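3.2 Work surface and ingredient layout

All sessions at the Zonico site used the same white table, placed with its long side to the wall so that the assembler worked from one side only. An earlier layout, described by Calado and Marchand in the pilot report, had the ingredients lying flat in shallow trays. Assemblers in the pilot spent a good part of each cycle separating patties that had been stacked, and bun halves were often turned over before use to check which face was up. The revised layout was drawn up in October and stands the ingredients on edge.

The surface was wiped down before every session and left to dry in room air. A plain white finish was kept for two reasons. Crumbs and smears are easily found on it during cleaning, and the boundary between an ingredient and its background is clear in the recordings used for timing. The lamps were set to 800 lux at table height and were not adjusted between sessions.

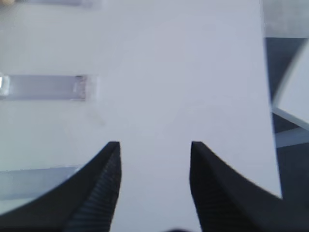 Reflection from the finish was a concern at the planning stage. Falcão measured it with the lamps in two positions and found that only the lower position produced glare strong enough to affect the coding of hand movements. The upper position was adopted throughout. Faint marks which remained after cleaning were noted in the session log but not treated further, as they had no bearing on where ingredients were placed.

Ingredients were arranged along one edge of the table, leaving the middle free for the build. Upright placing has a known drawback: a bun half has a curved outer face and a narrow rim, and will roll or tip if left without support. Several supports were tried. Slotted blocks held the patties well but compressed the bun, and wire racks left marks on both. The support finally used is a small plastic clip fixed to a flat clear strip. The strip lies on the table and gives the clip a long foot, so that a light knock from the side does not bring the item down.

Bun halves were set side by side, with the cut faces turned the same way. This differs from common counter practice, in which the two halves are kept closed until needed. In the present study the closed bun was rejected because opening it adds a movement whose duration varied a great deal between assemblers – more, in the pilot, than any other single step. Patties were placed next along the edge, also upright, and in the order in which they would be taken.
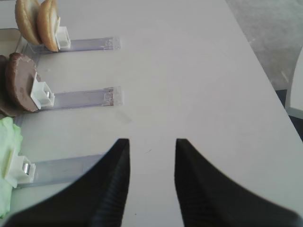 Figure 4. Ingredient layout at the table edge. Bun halves (top left) and patties (middle left) stand on edge; the clear strips extend from the clips towards the centre of the table.

The spacing between neighbouring supports was not fixed in advance. Chaimongkol set it by trial, moving the strips apart until an item could be lifted without touching the next, and the resulting positions were traced on a card template stored with the materials. The template was used to reset the table between builds.

A total of 157 builds were recorded under the revised layout, against 66 in the pilot. Builds in which an item fell before it was taken were stopped, reset and repeated, and the stopped attempt was excluded from the timing analysis. Such cases were coded separately as support failures and are reported in Section 4.3. The remaining steps of the build, including the placing of the upper bun half, followed the written procedure of Neves without change.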